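Comparing Two Finger Sets for Cloth Handling

September 2021

The bench at Rirkanville has been occupied since May with a comparison that was expected to take far less time. Two sets of gripper fingers were under review for the folding work: the short flat pair supplied with the arms, and a longer tapered pair ordered from Lanamgate. The controller, the arms and the speed limits were left unchanged for both.

Each finger set was put through the same list of garments, for a total of 346 grasps. A grasp was recorded as good when the cloth left the table and stayed in the jaw for 5 seconds. Dropped hems, double layers and empty closures were entered separately.

The flat pair did well on towels and poorly on anything thin. It tended to push light fabric ahead of it, and the operator then had to back away and approach again. The tapered pair reached under a fold more easily, although it was less forgiving when the wrist was tilted by more than 20 degrees. I had expected the longer reach to cause trouble near the table surface — it did so only twice, and both cases were traced to an old height setting.

Table covering

The trials began on a bare top, where knit shirts slid away from the fingers. Gray felt was adopted after the first week and has been kept. It gives enough hold for a finger to work beneath an edge, and bright garments stand out well against it in the camera view. The red cloth with the white stripes has become my usual starting item.

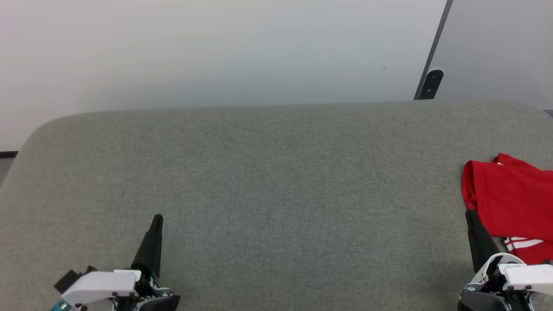
Controller settings

Closing force was set at level 4 on the Grilodholm controller for all of the recorded runs. Higher levels creased the fabric and did not improve the hold. Readers who use an older release should check that the force value is saved after a restart, as mine was lost on two occasions.

The tapered fingers will remain on both arms for the autumn. A comparison of wrist cameras is next, and the Ásgeirsdóttir mount has already been ordered for that purpose.

Filed under: Grippers, Bench Notes, Two-Arm Work

Recent Posts
Cable Routing on a Two-Arm Bench
Felt, Rubber or Bare Top?
Notes on the Grilodholm Restart Fault
Choosing a Wrist Camera Mount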